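## 3 Erhebung der Demonstrationen

### 3.1 Aufgabe und Arbeitsplatz

Die Demonstrationen, welche wir in dieser Arbeit verwenden, wurden im Oktober am Standort Plostbridge aufgenommen. Als Aufgabe haben wir das Umräumen kleiner Gegenstände zwischen Korb und Tablett gewählt. Sie ist einfach zu erklären und verlangt trotzdem mehrere Fähigkeiten, die in der Literatur meistens getrennt untersucht werden: das Greifen aus einem Behälter mit hohem Rand, die Handhabung von weichem Material und das Ablegen auf einer begrenzten Fläche. Eine Episode gilt als vollständig, wenn alle in der Anweisung genannten Gegenstände ihren Zielort erreicht haben und beide Greifer wieder in der Ausgangshaltung stehen.

Die Anweisung wird der bedienenden Person vor jeder Episode als kurzer Satz angezeigt und später unverändert als sprachliche Bedingung für das Modell benutzt. Wir haben absichtlich keine Umformulierungen erzeugt. In einer früheren Fassung des Datensatzes, die wir intern Bendau nannten, waren solche Varianten enthalten, und bei der Fehlersuche war es dann schwer zu trennen, ob ein falscher Griff von der Sprache oder vom Bild kam.

### 3.2 Teleoperation

Gesteuert wird der zweiarmige Roboter durch ein Paar von Führungsarmen, deren Gelenkwinkel direkt auf die ausführenden Arme übertragen werden. Die Software Tromstead übernimmt die Übertragung und schreibt zugleich die Gelenkwinkel, die Öffnung der Greifer und die Kamerabilder mit einem gemeinsamen Zeitstempel. Eine Kraftrückmeldung ist nicht vorhanden. Die bedienende Person sieht also nur, ob ein Gegenstand nachgibt, und muss die Schließbewegung nach Augenmaß dosieren. Bei Tüchern war dies am Anfang ein deutliches Problem: Viele Griffe erfassten nur die oberste Lage, das Tuch entrollte sich beim Anheben und blieb am Rand des Korbes hängen.

Wir haben deshalb eine Regel eingeführt, die Munther Nseir nach den ersten Sitzungen vorgeschlagen hat. Weiche Gegenstände werden von oben mit weit geöffneten Fingern angefahren, und erst nach einem kurzen Halt wird geschlossen. Der Halt ist in den Daten als Abschnitt mit sehr kleiner Geschwindigkeit erkennbar. Er wird beim Filtern nicht entfernt, obwohl das Entfernen von Stillstand sonst ein üblicher Schritt der Vorverarbeitung ist. Versuche mit entfernten Haltephasen führten zu einer Strategie, die den Greifer schon während der Abwärtsbewegung schließt.

### 3.3 Umfang und Auswahl

Insgesamt wurden 1901 Episoden aufgezeichnet, was fast 54 Stunden an Bedienzeit entspricht. Davon haben wir 38 Episoden ausgeschlossen, in denen mindestens ein Kamerastrom Lücken hatte oder die Zeitstempel der beiden Arme auseinanderliefen. Misslungene Griffe sind dagegen kein Grund für den Ausschluss, solange die Person den Fehler innerhalb derselben Episode korrigiert hat. Solche Korrekturen sind nach unserer Erfahrung wertvoll — das Modell begegnet sonst im Training niemals einem Gegenstand, der schräg auf einem Rand liegt.

Für die Vergleiche in Abschnitt 5 benutzen wir eine feste Teilmenge von 1000 Episoden. Sie wurde so gezogen, dass der Anteil der linkshändig und der rechtshändig begonnenen Episoden gleich ist. Die übrigen Episoden dienen der Untersuchung zum Einfluss der Datenmenge.

### 3.4 Kameras und Variation der Anordnung

Jede Episode enthält den Blick vom Kopf des Roboters sowie einen Blick von jedem Handgelenk. Die Ansichten ergänzen sich auf eine Weise, die für diese Aufgabe wichtig ist. Vom Kopf aus ist die Lage der Behälter zueinander gut zu erkennen, aber ein Arm kann dabei einen Teil des Tisches verdecken. Am Handgelenk bleiben die Fingerspitzen im Bild, und ihr Abstand zum Ziel lässt sich auch kurz vor dem Kontakt noch schätzen. Abbildung 3 stellt beide Arten der Ansicht gegenüber.

**Abbildung 3:** Kamerabilder aus der Datenerhebung. (a) Ansicht vom Handgelenk, mit geöffneten Fingern und dem braunen Korb an der Rückwand. (b) Ansicht vom Kopf; auf dem hellgrünen Tablett liegen ein braunes Tuch und ein weißes zylindrisches Teil.

(a) 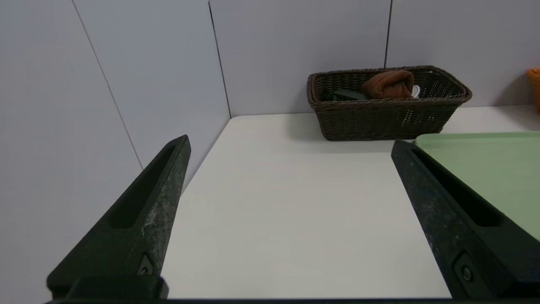
(b)
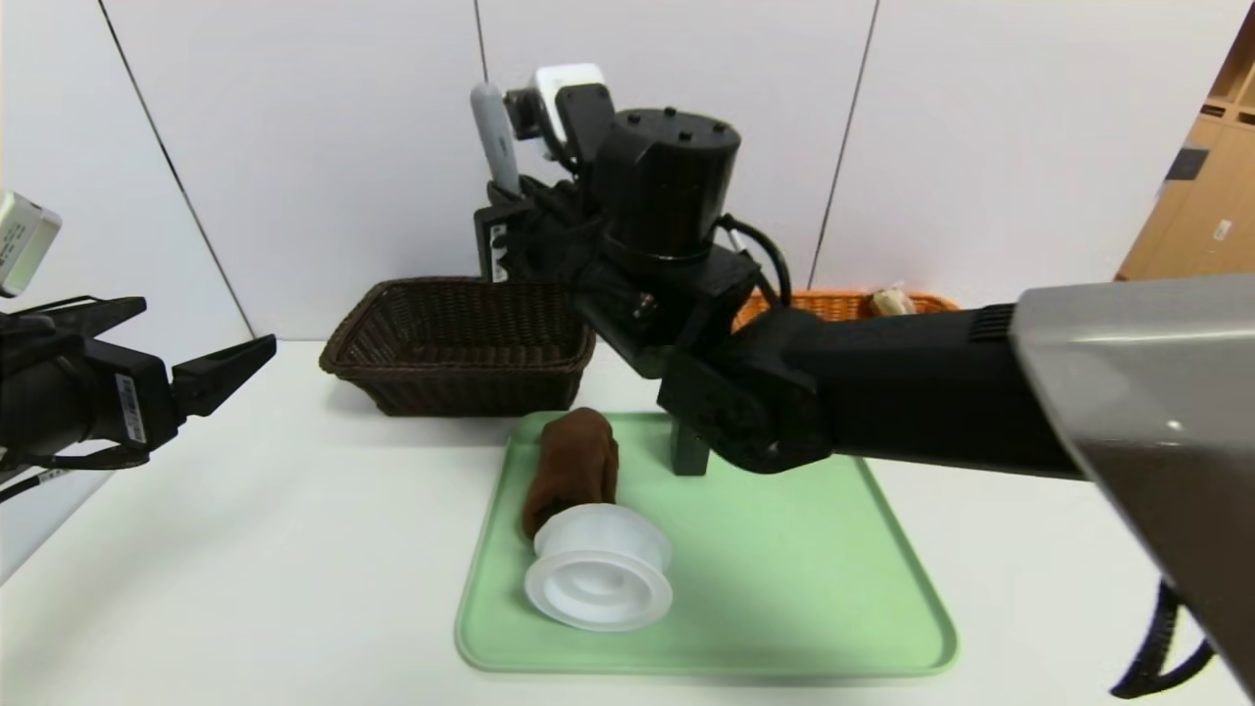
Zwischen den Episoden wurde die Anordnung nach einem Plan verändert, der vor der Sitzung festgelegt war. Verändert wurden die Positionen der Behälter, die Auswahl der Gegenstände und ihre Reihenfolge in der Anweisung. Die Höhe des Tisches und die Beleuchtung blieben konstant. Uns ist bewusst, dass die Aussagekraft der Ergebnisse dadurch eingeschränkt ist, und wir kommen in Abschnitt 6 darauf zurück.

Die Position der Behälter wurde nur grob vorgegeben, zum Beispiel »hinten links« oder »vorne Mitte«. Eine genauere Vorgabe mit Markierungen haben wir in der Vorstudie Dahlgren erprobt und wieder verworfen. Die Markierungen waren in den Kamerabildern sichtbar, und das damit trainierte Modell richtete seine Bewegung zum Teil nach ihnen aus. Mit der groben Vorgabe entsteht eine natürliche Streuung, deren Verteilung wir nachträglich aus den Bildern der Kopfkamera bestimmt haben.

### 3.5 Vorverarbeitung

Alle Ströme werden auf eine gemeinsame Bildrate gebracht. Als Referenz dient die Kopfkamera; zu jedem ihrer Bilder suchen wir das zeitlich nächste Bild der Handgelenkkameras und interpolieren die Gelenkwinkel linear. Die Öffnung der Greifer wird nicht interpoliert, um die Zeitpunkte des Schließens nicht zu verwischen. Als Zielgröße verwenden wir die Sollwerte der Führungsarme und nicht die gemessenen Winkel der ausführenden Arme. Der Unterschied zwischen beiden ist während des Kontaktes am größten und enthält indirekt eine Information über die Kraft, mit der die Person zugreifen wollte.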